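# Chapter 5: Sorting Small Waste
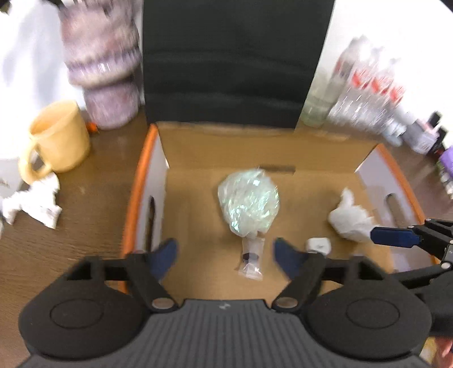

*Figure 5.1 A shallow cardboard tray on a tabletop, holding crinkled film, a clear plastic tube or wrapper, a small white case and a crumpled tissue.*

Most of what a household throws away is small. Bottles, tins and boxes are easy to recognise, and most people learn quickly which bin they belong in. The harder part of the job is the handful of light, crumpled things left on a desk or at the bottom of a bag at the end of the day. They weigh very little, they cling to one another, and they are often made of more than one material.

In this chapter we look at that handful. The tray in Figure 5.1 shows the sort of mixture we have in mind. Shiny film may look like foil when it is plastic. A tissue is paper, but its fibres are short and it has usually been used, so it does not go in with newspapers and envelopes. A small case may be worth keeping, and should be looked at before anything is decided about it.

## The sorting tray

A tray with low sides is the simplest piece of equipment for this work. It stops light items from sliding off the table, and it can be carried to the bins in one go. Handle holes in the sides make the carrying easier. A plain floor helps too, as clear plastic is hard to see against a pattern.

Wycliffe Wanyama used trays of this kind in his classes at Stallton, where each pair of pupils was given 13 items and two empty tubs. One tub was for things to keep and the other for things to discard. Items that the pair could not agree on stayed in the tray until the end of the lesson. Wanyama found that these were nearly always wrappers.

## Order of work

Start with the items that keep their shape. Lift out cases, lids and boxes, open them, and check that they are empty. Next take the paper. Leave film and wrappers until last, and flatten each one before deciding where it goes, because a crumpled wrapper can hide a label or a second layer.

Lilian Kimaro, whose household survey in Plumurura is discussed in Section 5.2, asked families to do this once a day, after the evening meal. Those who left it for a week found the job unpleasant and tended to tip everything into one bag.

## Words used in this chapter

**Film:** thin, flexible plastic sheet, clear or coloured.

**Mixed item:** an object made of two or more materials that cannot easily be pulled apart by hand.

**Residue:** whatever is left in the tray when everything that can be kept or recycled has been taken out.

## Before you read on

Empty a pocket, a pencil case or a small drawer into a tray. Write down each item and the material you think it is made of. Keep the list, as you will need it for the exercise in Section 5.1.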